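Keeping a cutlery drainer and sink caddy clean

Anything that sits by the sink and holds water will go slimy sooner or later. Empty it once a week and wash it in hot water with a good squirt of washing-up liquid. An old toothbrush gets into the corners.

For limescale, mix 400 ml of warm water with a few spoonfuls of white vinegar and leave the drainer to soak for 40 minutes. Rinse well. Don't use vinegar with bleach.

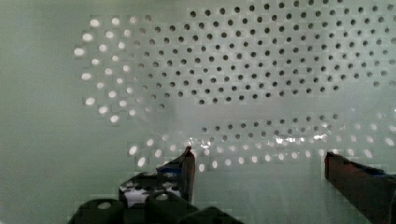 Small round holes in offset rows. Clean them from both sides.

A cotton bud will clear most blocked holes. If the dirt has set hard, use a wooden cocktail stick - metal skewers leave scratches, and scratches hold grime.

Stand everything upside down on a tea towel overnight. Knives and forks should go back in only when the base is dry.

Shota Hattori wrote in to say he puts his caddy on the top rack of the dishwasher. Check the underside for a dishwasher mark first, as thin plastic can warp.

Next: descaling a kettle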